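The Long Way Out of Dasbridge

Kerttu Turunen's second novel is built like a ledger, and it asks to be read like one

Feb 5, 2021

The first page of Liltgate is a list of debts. There are no characters on it, only initials, sums and the names of streets. A reader who skips it will be lost by chapter three, when the narrator, a records clerk named Umen, begins to refer to people by the amounts they owe. Kerttu Turunen has said that her editor asked her twice to move the list to the back of the book. She left it where it was.

Umen works in the basement of the town hall in Dasbridge, a river port that has lost its river. The water was diverted upstream a generation before the story begins, and the town has gone on issuing mooring permits. Umen's job is to copy the permits into a register, stamp them and file them. He is good at it. When a permit arrives for a boat that sank before he was born, signed in his own handwriting, he files that too, and the plot starts from there.

The book covers one December. Each chapter takes up a single working day and keeps to office hours, so anything that happens at night reaches the reader secondhand, through gossip or through the condition of the building the next morning. The method has a cost. The death of the harbor master, the largest event in the novel, is reported in half a sentence by a man asking for a form. The effect is strong the first time and weaker when Turunen repeats it with the fire at the customs shed.

Her prose is short of adjectives. Sentences run to a verb and an object, and dialogue is set without quotation marks, a choice that causes real confusion in the scenes with Šimek, the auditor sent from the capital. Umen and Šimek speak in the same clipped office language. In the long interview that fills chapter nine it is often unclear who is asking and who is answering. Turunen plainly wants this. By the end of the interview the two men have signed each other's statements.
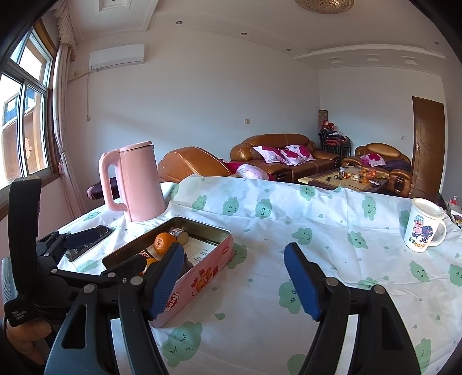
Šimek is the best thing in the novel. He arrives with 28 questions, numbered, and he reads them aloud in order, even when an earlier answer has made a later question pointless. His patience is frightening at first and then sad. He has a daughter he telephones from the post office, and the calls are given only as entries in the operator's log: time, duration, charge. The charges drop as the month goes on. Turunen makes no comment on this, and the last entry is for a call that did not connect.

The translation, by Jarmo Heinonen, keeps the original's odd tenses. Finnish has no future tense, and Turunen makes use of the gap: a clerk who writes "the boat leaves" may be recording a fact or making a prediction. Heinonen holds to the present throughout, where a smoother version would have reached for "will." It takes some pages to get used to. He has also left the official titles stiff and slightly wrong — "Under-Keeper of Moorings," "Second Reader of Claims" — and the choice suits a town whose offices have outlived their duties.

The first edition was a run of 3,000 copies, with little publicity, and it sold slowly through small bookshops. The English edition adds a short afterword in which Turunen describes the two years she spent reading port records. It is useful on the subject of tonnage and says very little about the novel.

Not everything holds. The middle section, in which Umen walks the dry riverbed looking for the sunken boat, breaks the rule about office hours without giving the reader much in return. The landscape is vague after so many exact rooms. A subplot about a forged seal is dropped at the point where it becomes interesting. And at just over 200 pages the book still has one chapter too many: the final one, in which the narrator's sister explains the handwriting.

The chapter before it closes with Umen at his desk, copying the list from page one. He has changed a single sum. Readers who want to find it will have to turn back and compare.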